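Search this site Go Advanced search

4. Bench tasks and small-part handling

4.1 Task selection

Household benchmarks tend to favour large, soft or forgiving objects, such as towels, cups and laundry. Shop-floor benchmarks favour rigid parts held in fixtures. The tasks in this section fall between the two. They were chosen from the Farnlow list, which contains 64 chores rated by difficulty for a two-handed system, and we kept the 19 that can be done at a table without tools bolted down. Each task was attempted 30 times under the same lighting, with the start positions of the objects changed between attempts.

Cell handling was included at the request of the Westovness group, who repair hand-held equipment and do this work manually. A cell must be picked up from a flat surface, turned end for end if needed, and placed in a holder against spring pressure. An adult does this in a few seconds and rarely looks at the fingers. 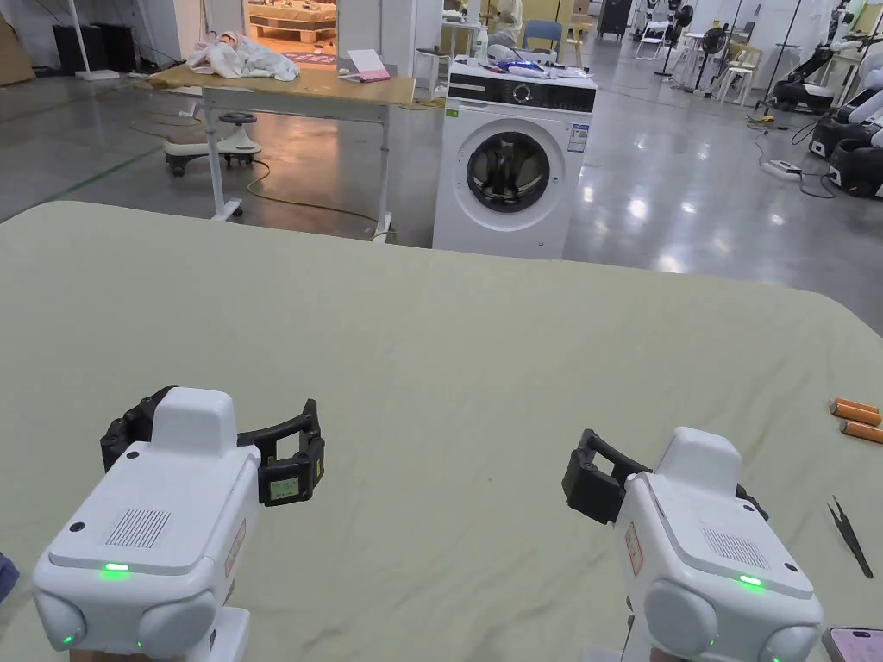 Figure 4. Table setup for the bench tasks, with both hand-held grippers.

Grasp planning for cylinders on cloth is harder than the geometry suggests. The cloth gives under the fingertip, so the contact height is not known in advance, and a cell that is touched off-centre rolls before the second finger arrives. The two orange batteries in Figure 4 lie side by side and at an angle to the table edge, which leaves one flank of each blocked by its neighbour. The curved fingers must then come in from the ends or push the pair apart first. Thin tools are a separate problem -- the black tweezers just below the batteries offer very little height for a finger to get under.

4.2 Results

Picking a single cell was reliable. Insertion against a spring was not, and almost 30 per cent of attempts ended with the cell tilted in the holder. Backlund's regrasp step, run with the Flasorell controller, reduced dropped cells but added time to every attempt. We do not consider the task solved for home or shop use.

Related items
Edvin Backlund: Regrasping short cylinders with two fingers
Öberg workshop notes, February: Cloth surfaces and contact height
The Farnlow chore list, revised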